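Rornov Home Care Forum > Beds, bedding and laundry > Cream sheets on a profiling bed, creasing and clutter

Thread started Mar 25, 2023
Page 1 of 2

illeo_lane
Member
Posts: 321

We've had a profiling bed in the back room since June and I still can't get the sheets right. They're pale cream cotton, the fitted sort, bought as a pack of four. They go on flat and by the time I've raised and lowered the backrest there's a crease running across the middle. My mother has thin skin and the nurse has told us to keep creases out from under her, so it matters more than looks.

The other half of the problem is what ends up on top. Gown, phone, gloves, cable, whatever I was carrying when I came in. I strip the bed and find half of it wrapped up in the washing.

What are other people using, and do you have any sort of order you do things in?

pirasmum
Member

Fitted sheets made for an ordinary single are often too short in the corner once the backrest is up. The corner pulls, the middle slides down and you get your crease. Look for ones sold for profiling beds, they have deeper pockets and a bit of stretch. Jersey is better than woven cotton for this.

For the clutter, a bag on a hook by the door. Used linen goes straight in it.

tuckedcorner
Senior Member

I'd disagree about fitted sheets altogether. I did ward work for years and we used flat ones, tucked at the head first with the bed level, then the foot, then the sides. If it rides up you pull it from the side and it's done. With a fitted sheet you have to lift the corner of the mattress every time.

pirasmum
Member

Fine if there are two of you. I do it alone and a flat sheet comes untucked on the far side before I've walked round.

illeo_lane
Member

I'm alone most mornings too.

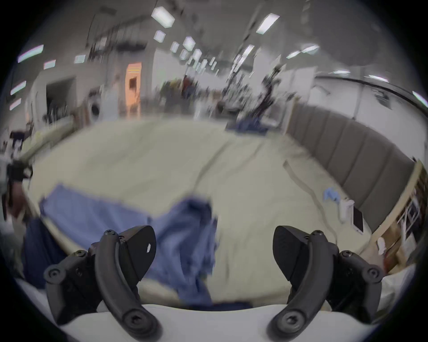
Cream sheet with the crease, blue cloth and the rest still on top

The navy piece hanging over the side wants to go in a separate wash and I always forget, because it's underneath the blue. The grey padded panel stays where it is and I work from the other side.

tuckedcorner
Senior Member

That crease is a long one. It goes on the diagonal, which to my mind means the sheet is being pulled from one corner and left slack at the opposite one. Lay the bed completely flat, undo all the corners and start again with the two that are diagonal to each other. Don't try to smooth it out by hand, it comes straight back.

I'd also get that cable off the sheet. Never mind the laundry, a cable under somebody's hip will mark them in no time. Run it down behind the head end and clip it.

prurumach_road
Member

Agree on the cable. Stick-on clips didn't hold on ours, they came off the first time I wiped the rails down. I use strips of hook and loop tape, the soft sort, loosely done up so there's slack when the bed moves. Leave plenty of slack. I trapped one when I lowered the bed and had to buy a new lead.

How do you clean the padded panel? Ours is similar, with the upright sections, and the dust gets down into the joins.

illeo_lane
Member

Damp cloth and washing-up liquid, then a dry cloth. For the joins I wrap the cloth round the handle of a wooden spoon. I haven't used anything stronger on it.

pirasmum
Member

Check the label before using anything with bleach in. I ruined the cover on a chair that way, it went stiff and then cracked.

Gloves want to go in the bin before you touch the sheet at all. I found one in the filter of the machine.

notironing
New member

Is there really any need to change the whole bed every day? We do the bottom sheet every other day and put a draw sheet across the middle, which gets changed whenever it needs it. It cut our washing down to 2 loads a week.

tuckedcorner
Senior Member

A draw sheet is one more layer to crease. If the skin is already thin I wouldn't.

notironing
New member

Ours is tucked in tight both sides and we've had no trouble with it in all this time. The nurse who visits has seen it and was happy.

tuckedcorner
Senior Member

Then carry on, but I'd still ask the nurse about illeo's mother in particular before adding one.

illeo_lane
Member

I'll ask. For now I've ordered two jersey sheets with deep corners and a roll of the hook and loop tape. If the sheets are no good I'll go over to flat ones and see if I can manage the far side.

I did the diagonal corners as tuckedcorner said and it's flatter than it was - still a bit of a ripple near the foot.

prurumach_road
Member

Ripple at the foot is probably the mattress having slid down. Push it back up to the head end before you do the corners. There should be retaining brackets on the base, but ours were never fitted and I found them in a bag taped to the underside.

illeo_lane
Member

Going to look for a bag now.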